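Food Preparation Technology, Unit 7
Handout: Looking at the Alberg Skewering Station from Trediso
Prepared by Ildikó Erdős, April 18, 2022

Welcome back, everyone, and thank you for the lively talk we had last time about kitchen machines that promise the moon. Today we get to look closely at one particular product, which I think is a real treat, because so much of this course is spent on general ideas and it's nice to have something with a price list and a manual to argue over. Please keep the manual excerpt beside you as you read. I'll refer to it a good deal, and I may wander off the path once or twice (you know me by now).

1. What is being offered

The Alberg station is a tabletop package sold by Trediso to caterers and small prepared-food shops. The standard package has the arm mounting, a pair of parallel fingers, a wrist camera, the control software and a day of setup on site. The buyer supplies the table, the trays and the skewers. There is also a service plan, with a visit every 12 months, and I would like you to read the fine print on that one with a pencil in your hand.

Trediso suggests the station for batches of up to 300 pieces. Bear in mind that a batch, in their brochure, means pieces of one kind only. A caterer who wants three different things on one stick has to set up each kind separately, and that takes longer than the brochure lets on!

2. The threading step

Threading is the part buyers ask about first, and I understand why. Soft, bumpy food has no flat side to hold, it gives when you squeeze it, and a thin metal rod will happily push it sideways if the approach is a little off. The manual asks the operator to set three things before threading: the closing width of the fingers, the speed of the approach, and how far along the rod each piece should travel. Of these the closing width matters most, and it is also the one that the setup screen hides two menus down, which I find a shame.

When you judge a threading step, look at the piece from the side as well as from the front. Note where the fingers meet, whether there's any room between them and the food, and what a second, smaller piece does to the first when they share the rod.
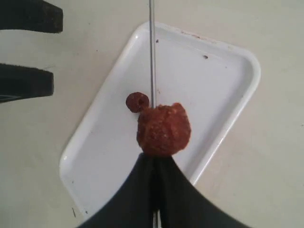 3. The pickup step

Picking up gets less attention in the sales material, and to my mind it deserves more. Dried pieces with a wrinkled skin and a hollow end are a good test for any gripper. They're light, they roll, and no two have quite the same outline. A piece standing upright offers its sides nicely to the fingers. One lying over with its open end facing sideways asks for a different approach altogether, and the Alberg software gives you a choice of 20 stored approaches to pick from. Beginners tend to want all of them. Start with the upright one, please, and get comfortable with that before you go any further.

Spacing comes into it as well. The fingers need a clear strip on either side of the piece before they close, so neighbors that touch each other are best spread apart by hand beforehand.
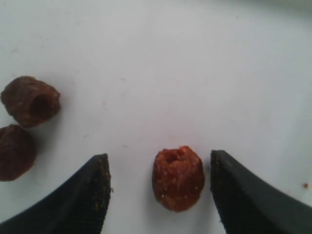
Crumbs are the other matter I'd like you to think about while you read the cleaning section. The inner faces of the fingers have a fine texture for grip, and texture holds on to bits of food. Trediso says to wipe the fingers after every 100 pieces. For crumbly or sticky food I would do it a good deal sooner, and I'd write my own number into the kitchen's routine and not wait for the software to remind me. The finger covers come off with a quarter turn and can be washed in the sink, so there is very little excuse.

4. How it sits beside the Bíró and the Tromel

You will remember the Bíró press from Unit 5. It threads a whole row at once, quickly, but every piece must be of one size, and anything soft comes out rather flat. The Tromel kit is closer to the Alberg in spirit. It costs less, it has no wrist camera, and the operator has to place each piece in a little cup. For a shop with a steady menu the Tromel may be plenty. For a caterer whose menu changes with the season, I lean toward the Alberg, with some grumbling about those menus.

5. For our next meeting

Write a page of advice to a caterer who is thinking of buying one of the three. Say what food they make, how many pieces they need, and who will do the cleaning. Be fair to the machine you don't choose. If you plan to take the practical in July, add a short paragraph on how you would set the closing width for a food of your own choosing, and bring a few pieces of it along in a lidded box.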